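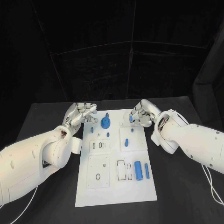 Okay, thread time. I have been chewing on one question all summer and I want to get it out of my head: can machines do household and shop-floor chores yet? Short version, some of them, sort of, and I am more excited than I have been in years. Long version follows.

I spent 16 years in maintenance and assembly, mostly at a plant that made small pumps. Now I write manuals and fix things for neighbors. So I come at this from the wrench side. I can't tell you how the software works. I can tell you what a chore is made of.

And what a chore is made of, mostly, is putting things in other things! Plug in socket. Lid on jar. Shelf pin in that tiny hole on the inside of the cabinet. Battery in remote. Pillow in pillowcase (we'll get to the pillowcase, oh boy).

That's why I love peg boards so much. Blue pegs, a white board, round holes and long slots. It looks like something from a preschool, and people scroll right past it to get to the backflip videos. Please don't scroll past it. A peg held over a hole is the whole trade in one motion.

Try it yourself. Get a shelf pin and a bookcase. Close your eyes. You'll find the hole in a second or two, and notice HOW you find it: you touch down a little off, you drag, you feel the edge, you tilt, it drops. Your eyes got you close and your fingertips did the rest.

Now try it with oven mitts on. Welcome to being a robot.

Okay, so, pinching. Picking up a small peg between fingertips is already a big deal, because a small round thing wants to roll, and if you grab it crooked you are going to be crooked at the hole too. New hires had the same trouble with dowel pins. We used to tell them to fix the grip first and forget the hole until the grip was right.

A peg standing up is one job. A peg lying on its side is a completely different job! You have to get under it or pinch across it, lift it, and turn it upright somewhere along the way. Most people do that turn with one hand, rolling it on the fingers, and have no idea they're doing it.

And washers. Flat little rings on a flat surface. I have watched grown adults with excellent hands chase a washer across a bench for a full minute. I usually drag it to the edge of the table and let it tip into my other hand. When I see a machine come up with the table-edge trick without being shown, I'm buying a cake.

Somebody always asks why hands. Why fingers and knuckles, when a plain two-jaw gripper is cheaper and tougher? Fair question! On the shop floor I'd take the plain gripper most days. If you make one part all day long, build the tool for the part.

A kitchen is another story. A kitchen has a whisk, a wet sponge, a cereal bag, a drawer with a knob, a drawer with a lip you hook your fingers under. All of it was shaped for hands. So I get why people put up with the extra joints and the extra wiring, and every one of those joints is going to need service someday (call me).

Two arms matter more than people think, by the way. Count how many chores you can finish with one hand in your pocket. Wiping a counter, sure. Opening a jar, no. Folding a towel, only if you like your towels ugly. Half the time the second hand is only there to hold something still, and that's real work.

So here's my personal scorecard, shop floor first.

Moving boxes from a known spot to a known spot: done, has been done for ages.

Driving screws into the same part in the same fixture: done.

Loading a machine from a neat tray: done, and pretty cheap now.

Loading a machine from a messy bin: getting good! Depends a lot on the part. Shiny parts and tangly parts are still a pain.

Fitting a snug peg when the hole is where it's supposed to be: yes.

Fitting a snug peg when the board got bumped: this is where I'm watching closest. It's the difference between a demo and a coworker.

Wire harnesses: no. Ask me again in a few years. Anything floppy is hard, and a harness is floppy with opinions.

Household next.

Vacuuming a floor: yes, if you pick up your socks.

Mowing a plain lawn: yes.

Unloading a dishwasher: I have seen it done slowly, with dishes placed nicely ahead of time. Real dishwashers have a bowl wedged under another bowl and a spoon that fell through the basket.

Laundry: pieces of it. Towels, kind of. Fitted sheets, no, and I can't do those either.

Putting the duvet in its cover: let me dream.

Last month I went to an open house at a small outfit called Esari, and they let visitors try an arm by remote control. I got 5 tries at putting a peg in a hole. I made 3. I have done this for a living, people! My hands knew what to do and could not feel a thing. I came home and apologized to every robot I ever laughed at.

What got me on the misses was how sure I felt. From where I stood the peg was dead center. It was sitting on the rim. Your eyes are terrible at that last little bit, and your own fingers usually cover the hole right when you need to see it.

People in my replies keep asking for the one number, "what percent does it work." I want that number too, but ask what came with it. If a machine gets the peg in 80 percent of the time, that's a thrilling result on a test board and a disaster on a line. At the pump plant that would have meant somebody standing there all shift fixing the rest.

At home it's looser, and that's the part I find so hopeful! If a machine puts away most of my silverware and leaves me a small pile of mystery utensils on the counter, I'm happy. I'd take that deal tonight. Just don't break the glasses.

Things I'd love to see more of in videos, if any builders are reading:

Play it at normal speed.

Leave the misses in. A miss and a second try tells me more than ten clean ones.

Nudge the board halfway through.

Swap in a peg that's slightly too big and show me what it does. Does it stop? Does it push? Pushing scares me.

Start with the parts scattered, some up, some down.

A reader asked if a peg board is "cheating" since the parts are blue and the board is white and everything is easy to see. I don't think so. You learn to parallel park with cones. But yes, I'd like to see gray on gray eventually, under a bad light, with a coffee ring on it. That's my bench.

Another one asked if I'm worried about jobs. Yes, some, and I don't want to wave that away in a happy thread. The tasks I'd hand over first are the ones that wrecked my wrists. I'd want the people who did those tasks to be the ones setting up the machines, and I'd want them paid for knowing what they know. That takes somebody deciding to do it.

If you want to play along at home, make your own test board. Scrap of shelf, a few dowels, drill some holes snug and some loose, cut one long slot for something flat. Time yourself, then do it in winter gloves, then with kitchen tongs. My tongs run was so bad my knee hurt from crawling after dowels.

Tongs, by the way, are the best cheap lesson in robotics I know. Kids love it too. Put out a bowl of macaroni and a muffin tin and stand back.

So, yet? For chores where things stay put, yes. For chores where things roll, flop, jam or hide under a bowl, I see it coming one peg at a time, and I will be here cheering like it's a ball game.

Going to do a follow-up in August on drawers and cabinet doors. If you've got a drawer at home that sticks and only opens with a lift and a wiggle, tell me how you open it. Step by step, please. I'm collecting them.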